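Pralalby two-arm build, section 4: first moves. Sections 1 to 3 (frame, wiring, flashing the joint boards) should be done. If the shoulder boards still blink amber go back to 3, don't start here.

Written in a rush in January after the second rebuild at the Vanovbridge shop. Corrections to Vasylyna Marchuk, she keeps the master copy. Wiring questions to Deepak Kandpal.

## 4.1 Before you power anything

1. E-stop on the bench, within reach of your left hand. Not on the shelf. Not taped to the frame.
2. Press it. Check the motor supply light goes out on both sides. Release.
3. Measure floor to shoulder bolt, both arms. Should be 1,330 mm. Shim the low side until the two match within 5 mm.
4. Wiggle every connector from wrist to elbow. Anything that moves, reseat it.
5. Tie back the wrist cable with the arm folded *and* with it stretched out. One loop of slack at the elbow.

**CAUTION:** the arms drop when motor power goes. There are no brakes in the elbows. Prop them on the foam blocks before you press the stop on purpose.

Note: the right wrist cable is longer than the left. It's meant to be. Ankit Negi cut the first pair equal and we ended up splicing.

## 4.2 Run it in the simulator first

All new motions go through the simulator before the real arms. Yes, all of them, including the two-line one you just changed.

1. Start the control program with the `--sim` switch. Motor supply stays OFF at the wall.
2. Load the room file, `bedroom_narrow`. It's a mean little room, bed down one side, wall down the other, not much between. Good for catching elbow swings.
3. Wait for both arms to settle. If one keeps shaking, your mass values are off. Go to 4.6.
4. Open both grippers, close both, open again. Left first.
5. Jog the left arm out over the bed and stop with the fingertips just above the cushion.
6. Jog the right arm down toward the floor in the gap beside the bed. Slow. Use the small step setting.
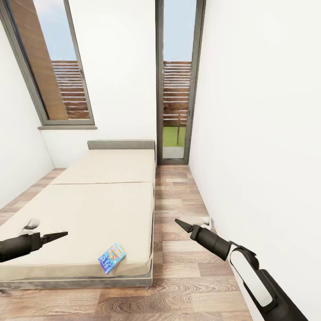

7. Save the pose as `start_low`. Overwrite the old one, it was made with the short forearms.
8. Play `start_low` to `home` and back at quarter speed. Watch the collision log and not only the picture, a light touch is easy to miss.
9. Log clean? Half speed. Clean again? Full speed.
10. Any line that says `contact: forearm`, stop, back to step 6, and pull the elbow in.

Note: collision shapes are fatter than the parts you see. So you can get a contact line with daylight still showing between arm and wall. Leave it that way. Haruto Noguchi trimmed the shapes once to get rid of the warnings and the real forearm found the door trim the same evening.

Note: the simulator doesn't know about your cables. At all. A wrist roll that looks lovely on screen can wind the real cable tight.

## 4.3 Joint zeros

Do this per arm. Do it again after any belt change.

1. Motor supply ON, hold mode OFF. Arm hangs free, you hold it.
2. Put the alignment pin through the shoulder plate. Should slide in by hand. If you need a hammer the plate is on backwards.
3. Type `zero shoulder` and wait for the beep.
4. Same again for elbow. Pin is the thin one.
5. Wrist has no pin. Line up the scratch marks, eye level, good light.
6. Read the raw wrist value and write it on the tape inside the arm cover. Ours reads 2,361 on the left. Yours will be different, what matters is that it comes back the same.
7. Take out ALL pins. Put them in the lid of the tool box where you can see them.
8. Hold mode ON. Let go slowly.

**CAUTION:** a pin left in a shoulder will strip the belt on the first move. Marcelle Barbier has a jar of stripped belts if you'd like to see what that looks like.

If the wrist value jumps every time you power up, the magnet is loose on its shaft. Pull the cap, clean off the old glue, reglue, leave it overnite. Start 4.3 over.

## 4.4 Gripper fingers

Fingers are the slim pointed set. The Lindholm wide fingers fit the same mount but need different limits, see 4.7.

1. Fingers closed, no power. Tips should meet. Hold them up to a lamp and look for light between them.
2. Light at the tips only: loosen the rear screw, squeeze the tips, tighten.
3. Light at the base only: mount is crooked. Take it off, look for grit.
4. Power on, grip force at the lowest setting.
5. Close on a folded sheet of paper. Tug. It should slide out with some drag.
6. Raise force one notch. Tug again. Stop when the paper tears.
7. Go back one notch. Save.
8. Open and close 1,000 times with `cycle`, covers off, somebody in the room. Check the screws after.

Get a coffee. It takes a while.

## 4.5 Table run

Back to the simulator for the first pass, same switch as before. Load `table_sort`. One bin, some things to pick up, and the table edge close enough to matter.

1. Motor supply OFF at the wall. Check it, you had it on for 4.4.
2. Turn on the tilted overhead view. It's the one we use for checking how near the fingers come to the edge.
3. Set approach height to HIGH.
4. Bring the right finger in from the side, stop short of the bin.
5. Hold there. Check the log before you go any closer.

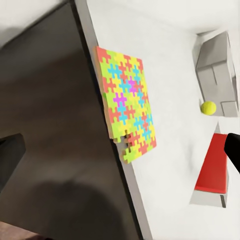

Pick order makes a difference, so choose it before you write any motion. Soft and round things first, flat things last, anything in loose parts only once the rest is going well. With this table that means the tennis ball goes first, and it's sitting right up against the front of the bin, so come straight down on it. A sideways sweep shoves it along the bin wall and then you're chasing it. The red flat thing wants a steep wrist angle. Leave the jigsaw alone on day one. It's close to the table edge, there's already a loose green piece at the low corner, and the fingers will catch the gap and drag more out.

6. Teach the ball pick: above, down, close, up. Four points, no more.
7. Teach the drop over an open compartment of the bin. Release above the walls, not between them.
8. Play it five times. All five clean, move on. Four out of five is a fail, reteach the down point.
9. Put real things on the real bench. Measure from the table edge with a tape and type the numbers into the offsets page.
10. Props under both elbows. Motor supply ON. Props out.
11. Quarter speed, one hand on the stop.

**CAUTION:** real bench is never where the file says it is. Ours sits on casters. Lock them, then measure. If someone bumps it, measure again.

Note: approach height HIGH stays on for the first real run even if it looks silly slow.

## 4.6 If it misbehaves

- **Arm shakes while standing still.** Mass values. Weigh the forearm with the gripper on, type it in, restart.
- **Drifts down over a few minutes.** Hold current too low. One step up. Feel the motor after ten minutes, if you can't keep a finger on it go back down.
- **Left and right swapped.** The two USB leads are in each other's ports. Everyone does it once. Mark them with tape.
- **Gripper closes when told to open.** Flip the sign on line `grip_dir`. Don't swap the wires.
- **Sim fine, real arm stops halfway.** Cable, nearly always. Look at the elbow loop.
- **Beeps and won't stop.** Sikania supply is in overload. Off at the wall, count to thirty, on again. If it does it twice call Deepak and leave it off.

## 4.7 Wide fingers

Not finished. Limits in the file are from the old mount and will crash the tips togehter. Use the slim ones until Vasylyna posts new values.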